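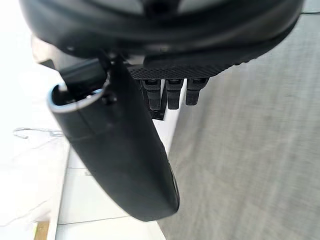
Knut Rieger wrote on our first draft that you can't find out why people don't take the bus by asking people who are standing at a bus stop. Fair point. We had already done half the forms by then so the report uses both lots, stop and non-stop, kept apart where we could.

Why is the 18 half empty?
Project report, Transport and Towns module
Handed in 6/11/19

What we wanted to know

The 18 goes from Dultovura to Seol by way of the Drarkon estate. Run by Indov. It was cut back in July, the evening buses went and the daytime ones got moved so they miss the college finishing time by a few minutes. People on our course moan about it a lot. But it was quiet before the cut as well, so is it the timetable or something else? Fares? The route? Habit?

How we did it

Paper form, one side. Six questions, mostly tick boxes, one with lines to write on. Handed out at the stop by the baths, the stop at Drarkon shops, then (after Knut's comment) in the college canteen and outside the chemist. 113 forms came back that we could read. A few more came back that we couldn't, one had been used for a shopping list.

Also rode the whole route both ways and wrote down how late it was at each stop. Should of done this more than we did. Weather was bad and the clipboard got soaked on the second trip so those times are partly from memory, they are marked with a star in the table at the back.

Wrote to Indov for passenger numbers. Got an automatic reply and then a leaflet about season tickets.

What people said

Biggest complaint by a long way was not knowing if the bus was coming. Not lateness as such. People said they could put up with a late bus if something told them it was late. The paper timetable at Drarkon shops is still the old one, from before July, and two people had waited for a bus that doesn't exist any more. One of them had given up and phoned her son for a lift and hasn't been back since.

Price came second with the canteen lot but hardly came up at the chemist, where most people were older and had passes. We didn't split the age groups well enough on the form (our top box was "over 40") so can't say much more than that.

Evening buses: lots of people want them back. When we asked how often they used them when they ran, the answers were mostly "now and then". Liesl Wyss pointed out that people who needed them every night have probably moved to a car or a different job, and wouldn't be filling in our form. Agreed, it's a gap.

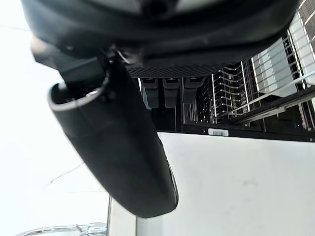 Would more people use the 18 if it was free? Some would, mainly for short trips into town, but most of the drivers we asked said it would still take too long.

The long bit is the loop round Drarkon. On both rides the bus went all the way round the estate, stopped twice, picked up one person, then came back out at nearly the same junction. Seol people hate this. Drarkon people say without the loop they'd have a steep walk with shopping. Both right really. We drew three possible routes on the map and showed them to people in the canteen, the one that cuts across by the allotments was liked best, but the lane there is narrow and we don't know if a bus can get through. Nobody measured it. We ment to.

Costs

We tried to work out what an extra evening bus would need. Using a guess of about 100 pounds a night for driver and fuel, it would want a lot more passengers than the evening service ever seems to have had.
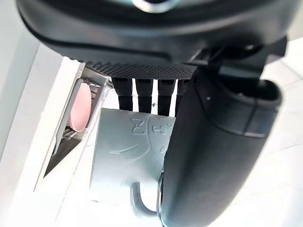

That guess came from a textbook and not from Indov, so treat the whole section as rough. If the real cost is half that, the last bus back from town on show nights might pay its way and the others still wouldn't.

What we think should happen

New timetables at every stop, straight away, the Drarkon one first.
Move the afternoon bus ten minutes later so it meets the end of college.
Ask people at home, with a proper form through doors. There are 1000 homes on the estate according to the parish newsletter, even a small share of those would beat what we've got.
Leave the loop alone until someone has measured the lane.

What went wrong

Too many stop forms, not enough from drivers. Age boxes. The wet clipboard. Question 4 asked two things at once (is it cheap and reliable) and people ticked yes meaning one of them, so we left it out of the totals. Started writing up too late.

Table of stop times and a blank copy of the form are at the back.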